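Cable and Floor Clutter in a Shared Project Room
Final report, second-year Workplace Design module

3. Background

The brief asked us to pick a room in daily use and find out why its floor never stays clear. Our group chose the project room at the end of the Hulter corridor, which is used by several teams in turn and has no fixed layout. The room has several tables and a number of office chairs that get moved by whoever comes in. It was furnished in two stages, the tables first and the sockets later, and the sockets all ended up on the walls. Anyone working in the middle of the room has to bring power to themselves.

We had 300 pounds to spend and were told not to drill into the floor or the walls. Within that limit we could change the furniture, the cables and the rules for using the room.

4. Method

We visited the room over 6 weeks, mostly between ten in the morning and four in the afternoon. At each visit we drew the floor on squared paper, marking chairs, bags, power strips and any cable that crossed a walking route. We made 49 drawings. We did not tidy anything before drawing and we did not ask people to move.

We also gave a short form to the people using the room. It asked where they put their things down when they arrived and what they had last tripped over. We got 30 forms back, a few of them only half filled in.
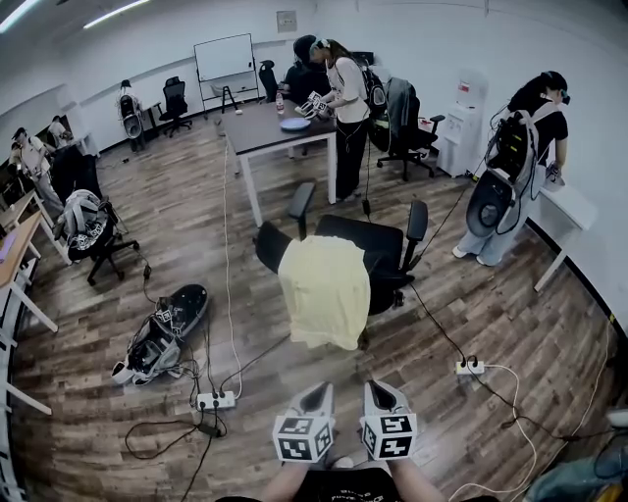 The drawings fall into two types. In the first, the cables stay near a wall and the middle of the room can be crossed without looking down. In the second, the power strips have come out on to the floor and the cables follow them. The photograph is of the second type, with a white power strip on the right, another near the lower left with black cables tangled around it, and a long thin white cable running back towards the table. The dark cables show up fairly well against the brown planks, but people on the forms still named them as the main thing they tripped over.

Chairs were the other finding. We had counted them as seats, but in many drawings they were holding something else, usually a coat or a bag. On the forms people said there was nowhere else to put a jacket. When the chairs ran out, bags went on the floor.

5. Proposals

We compared two products for the cables. The Fumex floor cover is a rubber strip with a channel underneath. It lies flat but is slow to open, and we think people would stop using it after a week. The Getik reel is heavier and has to be stored somewhere, but it can be wound in with one hand. We recommend two reels, one for each long wall, and a taped line on the floor showing where they should stand.

For coats and bags we recommend the Ikeda stand, placed just inside the door - it needs no fixings and has a shelf at knee height.

6. Limits of the work

We only tried the reels for a short time and the stand arrived after the last visit, so it has not been tested at all. The drawings were made by three different people and the early ones are less careful than the later ones. We would also have liked to visit in the evening, when the room is used for clubs.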